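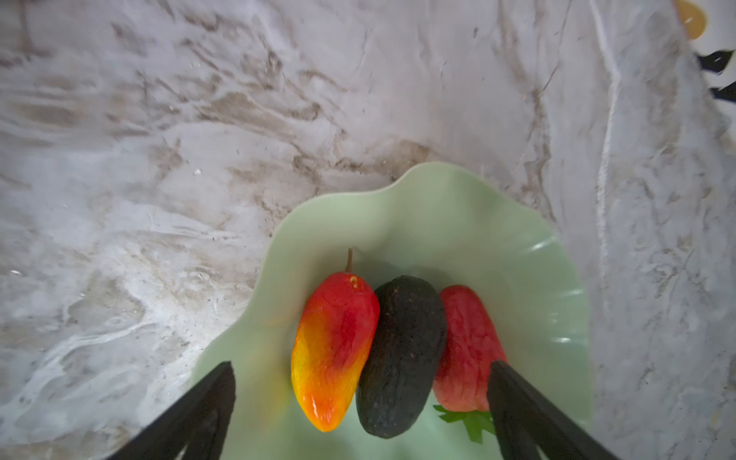 Budget for the Fingers First

Home | Columns | Equipment | Archive | Contact

Most small teams plan a robot purchase in the wrong order. They choose the arm, negotiate the price of the arm, and leave whatever remains for the parts that touch the work. At Burkico we did this for two budget cycles, and I signed both requests.

The arm quote is easy to defend. It has a reach, a payload and a warranty period, and a finance office can compare it with another quote. Gripper fingers, pads, spare cables and mounts arrive later as separate small requests. Each is below the approval threshold, so no one adds them up until the year closes. Our second year had 9 such requests, and the total would have bought a better gripper at the start.

My proposal is to write the object list before the equipment list. If the job is handling produce, put the produce in the plan: size, surface, weight, and how closely pieces sit together. A gripper that opens wide enough for one fruit may have no room to get a finger between two. That is a question of finger thickness, and many of the quotes I have read leave finger thickness out.
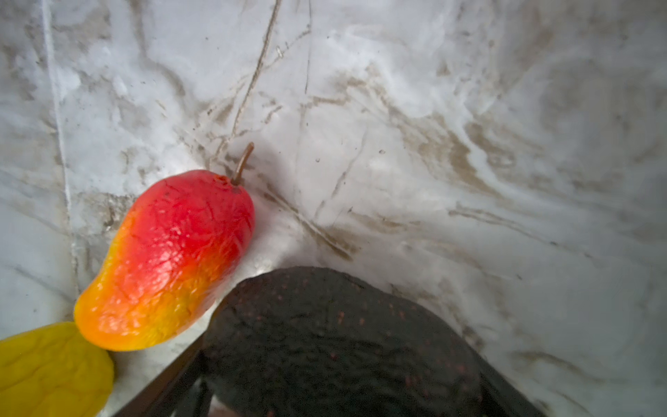
Mango and avocado on marble, with a strip of clear surface between them.

Rellevano, which supplied our last set of fingers, will send plain blanks on request. Order them. Cutting a blank to shape costs an afternoon, while a custom part took us 6 weeks in November.

The second arm deserves its own line and its own argument. Two arms on one rail share floor space, and they also share a schedule: when one is down for a cable, the cell is often down. I would hold back 10 percent of the hardware figure for cables, brackets and cameras before approving a second arm at all.
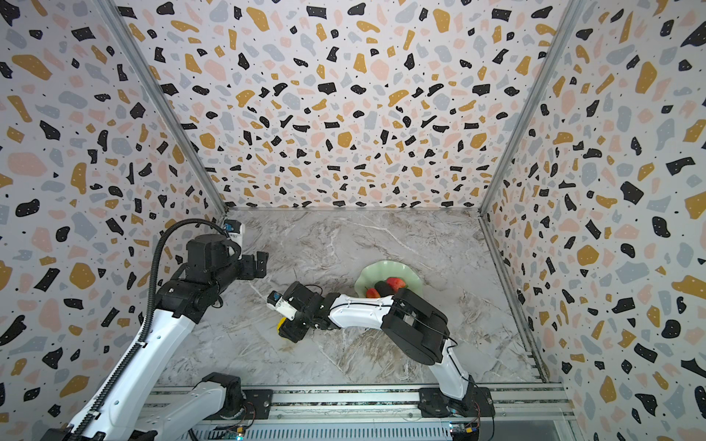
The usual objection is that a reserve looks like padding and gets cut. It does get cut when it is labeled "miscellaneous." List the parts by number and quantity and it tends to survive review. The Feltness template has a consumables tab for this purpose, and most people delete it to save a page. Leave it in, fill it out before the arm is chosen, and attach the object list behind it.

3 comments | 14 shares

Contact the editor | Copyright Feltness | Back to top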